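Manual de puesta en servicio del sistema Altero
Parte 4. Incorporación del sistema al puesto de trabajo y reorganización de tareas del personal
Edición del sábado, 15 de junio de 2024

4.1 Objeto y ámbito de aplicación

La presente sección establece el procedimiento para incorporar el sistema Altero a las tareas de conservación y atención diaria de edificios: apertura y cierre de ventanas, ventilación programada de locales, accionamiento de tiradores y cordones, y revisión de herrajes. Se dirige a la persona responsable del servicio, a los encargados de turno y a la representación del personal del centro.

Quedan fuera de esta sección el montaje mecánico (Parte 2) y la configuración del servidor Cluten (Parte 3). No deberá iniciarse ninguno de los pasos siguientes si el acta de la Parte 3 no está firmada.

4.2 Términos empleados

Operario de demostración: trabajador que ejecuta la tarea con un par de pinzas manuales para que quede registrada.
Supervisor de sistema: trabajador que autoriza, vigila y, en su caso, detiene la ejecución automática.
Tarea transferida: operación que el sistema realiza de forma habitual y que deja de figurar en la hoja de ronda del turno.
Tarea reservada: operación que permanece a cargo de una persona con independencia del resultado de las pruebas.

4.3 Información previa al personal

1. Comunique por escrito a todo el turno la relación de tareas que se propone transferir, con una antelación mínima de 9 días laborables respecto de la primera sesión de demostración.
2. Adjunte a la comunicación la hoja de ronda vigente y la hoja de ronda prevista, de forma que cada trabajador pueda comparar ambas.
3. Convoque una reunión informativa dentro de la jornada. El tiempo de asistencia se computará como trabajo efectivo.
4. Recoja las observaciones en el formulario 804 y archívelas junto con el acta de la reunión.

Nota. La experiencia del servicio de conservación de Leone, primer centro en aplicar este manual, mostró que la mayor parte de las observaciones no se refería al equipo, sino al reparto de los avisos imprevistos entre turnos. Se recomienda tratar este punto de forma expresa en la reunión.

4.4 Designación de operarios de demostración

1. Solicite candidaturas entre el personal que realiza la tarea habitualmente. La participación es voluntaria.
2. Designe dos operarios por tarea, de turnos distintos siempre que la plantilla lo permita.
3. Imparta la formación inicial en el manejo de las pinzas (módulo Cirus). El módulo no podrá sustituirse por la lectura de esta sección.
4. Ajuste la hoja de ronda de los operarios designados. Las horas de demostración no se añadirán a la carga ordinaria.

Precaución. Los registros de demostración no podrán utilizarse para evaluar el rendimiento individual, fijar tiempos de ejecución ni justificar medidas disciplinarias. El acceso queda limitado al perfil de supervisor de sistema.

4.5 Sesión de demostración: ventanas proyectantes con cordón

Se detalla esta operación por ser la que presenta mayor variación entre locales. Los cordones, manillas y compases difieren de un edificio a otro, y el criterio del trabajador que conoce la ventana forma parte de lo que se registra.

1. Compruebe desde el interior que la zona exterior bajo la hoja está libre de personas.
2. Despeje el recorrido de los pies delante de la ventana y retire los cables de la zona de paso.
3. Sitúese de frente al hueco, con ambas pinzas abiertas y los cubos de marcadores sin tapar por la ropa.
4. Inicie el registro y espere la señal de confirmación.
5. Libere los cierres del marco inferior, si los hubiera, y empuje la hoja hacia el exterior sin forzar los compases laterales.
6. Sujete el cordón con una sola pinza. Mantenga la otra abierta y próxima al marco, sin apoyarla en el vidrio.
7. Tire del cordón de manera continua. Si encuentra resistencia, deténgase y anote la incidencia de viva voz.
8. Suelte el cordón, retire ambas pinzas del hueco y finalice el registro.
9. Repita la operación hasta completar la serie asignada. El sistema requiere casi 300 registros válidos por modelo de ventana antes de pasar a la fase de prueba.

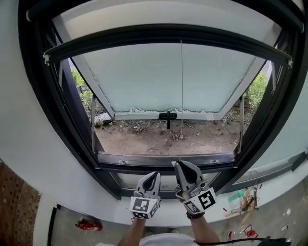
Las series se distribuirán en bloques, con una pausa entre bloques y alternancia de operarios. El encargado de turno no podrá suprimir las pausas para adelantar el calendario. Cuando un registro resulte no válido, el supervisor indicará la causa al operario antes de repetirlo.

Precaución. No introduzca los dedos entre la hoja y el marco mientras los compases estén desplegados. Las pinzas no protegen la mano frente al cierre de la hoja.

4.6 Fase de prueba y transferencia

1. Ejecute la tarea en modo automático con un supervisor presente en el local durante 2 semanas.
2. Mantenga la tarea en la hoja de ronda durante todo ese periodo.
3. Registre cada intervención manual e indique si fue necesaria o preventiva.
4. Someta el resultado a la reunión de seguimiento. La transferencia requiere la conformidad del encargado de cada turno afectado.
5. Actualice la hoja de ronda y entregue copia a cada trabajador.

Tendrán siempre la consideración de tareas reservadas la sustitución de vidrios, la reparación de compases y cierres, cualquier trabajo realizado desde el exterior y la atención a usuarios del edificio.

4.7 Cambios en el puesto de trabajo

La transferencia de tareas no reduce por sí misma la dotación del turno. El tiempo liberado se asignará, por este orden, a mantenimiento preventivo pendiente, a supervisión del sistema y a formación. En los centros con turno único, la función de supervisor rotará entre el personal formado.

El trabajador que asuma funciones de supervisor de forma estable tendrá derecho a que estas consten en su ficha de puesto. La solicitud se tramitará mediante el mismo formulario 804, apartado de modificaciones.

Nota. Para los centros que inicien la fase de prueba en agosto, el plazo del apartado 4.6 quedará en suspenso durante los días de cierre del edificio y se reanudará con la reapertura.

4.8 Parada y retorno al procedimiento manual

1. Pulse el mando de parada. Cualquier trabajador puede hacerlo, con o sin formación específica.
2. Avise al supervisor y señalice el local.
3. Recupere la hoja de ronda anterior, disponible en el armario de turno.
4. No reanude el modo automático hasta que el supervisor haya cerrado la incidencia en Cluten.

El uso del mando de parada no requiere justificación previa. Las incidencias cerradas se conservarán junto con el acta de transferencia de la tarea correspondiente.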